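Boards > Kitchen & Bath > Countertops > Stone and Engineered Surfaces

We use cookies to keep you logged in and to count page views. By continuing to browse you accept this. Manage settings

Honed marble vs. quartz for a baking counter – etching and sealer questions

gritline
Replacing a 30 inch deep laminate run between the range and the back door. The counter is used for dough and pastry most weekends, and for everything else the remainder of the time. I have narrowed it to two options.

1. Honed white-gray marble, 3 cm, from a yard in Ullton.
2. Kirkine quartz in one of the pale veined patterns, 2 cm with a built-up edge.

The marble remnant is priced at $487 before cutting. The quartz quote is higher but includes the sink cutout and polishing. My questions are about etching on a honed finish, how often a penetrating sealer has to go back on, and whether 2 cm quartz needs a plywood deck over standard base cabinets.

slabside
Etching and staining are separate problems and people mix them up. A stain is something soaking into the pores. Sealer slows that down. An etch is acid reacting with the calcite, and a penetrating sealer does nothing for it. Lemon juice, vinegar, tomato and wine will all mark marble, sealed or unsealed. On a honed finish the mark is harder to see than on a polished one, but it will still be there under a low light.

For 2 cm over standard cabinets, read the installation sheet for the slab you are buying. Most fabricators here put down a deck or at least strips at the seams.

oxbow_t
I disagree that honed hides it. It hides it for the first year. After that you have a patchwork of slightly smoother and slightly rougher areas, and on a dark stone it is obvious from across the room. Ours was a dark gray marble and I had it rehoned twice.

slabside
Dark stone is a different case. The OP asked about white-gray. An etch on pale stone reads as a small change in sheen. On dark stone it reads as a light spot.

gritline
Pale in both cases. Does the sealer change the color at all? The yard uses one called Zikis and the sample they showed me looked a shade darker on one half.

pennyweight
Some sealers are sold as enhancers and are meant to darken the stone. Ask whether the yard used the enhancing version or the plain one. If you want the color as delivered, you want the plain one. Do a test on the offcut from the sink cutout and leave it overnight before you judge it.

Reapplication: put a spoonful of water on the surface and wait ten minutes. If the stone under it has gone darker, reseal. In my kitchen the area by the sink needs it every November and the rest goes longer.

oxbow_t
And for a baking counter specifically, the argument for marble is that it feels cool under dough. Quartz does the same job well enough. I rolled croissant dough on both and could not tell the difference in the result. The thing that matters is the temperature of the room.

slabside
Agree on that. Thickness matters a little for how long the surface stays cool under a batch, so 3 cm has a small edge over 2 cm.

gritline
Noted. The other concern is hot pans. The pastry comes out of the oven two feet from this counter and somebody will put a sheet down without a trivet.

pennyweight
Then that counts against quartz. The resin is the weak part. A hot sheet can discolor it or crack it near a cutout, and a lot of warranties exclude heat damage. Marble tolerates a hot pan better, although sudden heat in one spot can still open an existing fissure. Use a trivet on either.

One more point on pattern. A small sample chip tells you very little about how soft cloudy veining reads at full size. Look at a whole slab, flat if they can manage it, with ordinary things on top.

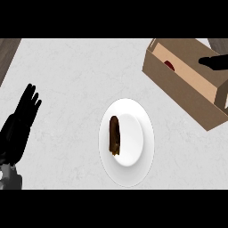 Crumbs are also harder to spot on a veined surface than on a plain one – an advantage or a nuisance depending on how you clean. I wipe by feel now.

falcao_fan
Has anyone used the Falcão quartzite? It was suggested to me as the compromise, real stone with better acid resistance.

slabside
True quartzite does not etch from lemon juice. The trouble is that some slabs sold as quartzite are really marble. Take a scrap, put a drop of vinegar on it, wait fifteen minutes, and rinse. A dull spot means calcite. Then try to scratch glass with a corner. Quartzite will do it and marble will not.

oxbow_t
Fabrication costs more as well. It is hard on blades and the shop will charge for it. I would still pick it over marble.

gritline
I asked the yard for a scrap of each. The plain sealer is available, the sample was the enhancer. Leaning toward the marble at 3 cm with an eased edge, and I will post the vinegar results for the Falcão scrap when I have it.

pennyweight
Ask them to mark the vein direction on the template before they cut. Ours came back running across the depth when we had wanted it along the length.

Contact the moderators | Terms of use | Copyright 2026 | Back to top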